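Rapport de projet : l'entreprise Monti, du caoutchouc moulé à la botte de travail

Fondée à Jarnham en 1702 comme tannerie, la maison Monti aborde le caoutchouc avec un joint de pompe, puis la semelle moulée. Le présent rapport, rédigé sous la direction de Mme Leonie Stöcker, retrace cette évolution à partir de 37 registres de fabrication. La gamme Balumeo, lancée en 2000, marque l'abandon du cousu au profit de l'injection.

L'étude porte ensuite sur l'atelier, dont l'effectif atteignait environ 443 salariés en août de la même année.

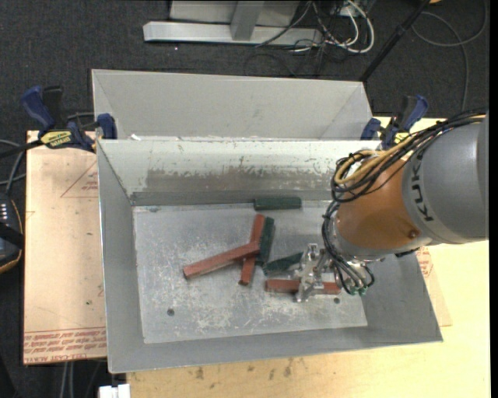 Crédit photo : Settimio Fontana

Les registres antérieurs à la reprise par Flistus demeurent lacunaires et n'ont pu être exploités.

Commentaires

Brunello Sartori : Mon père portait des Balumeo. Très solides.

Anoma Jayawardena : Les registres sont-ils consultables ?

Gemma Ferri : Oui, sur demande écrite.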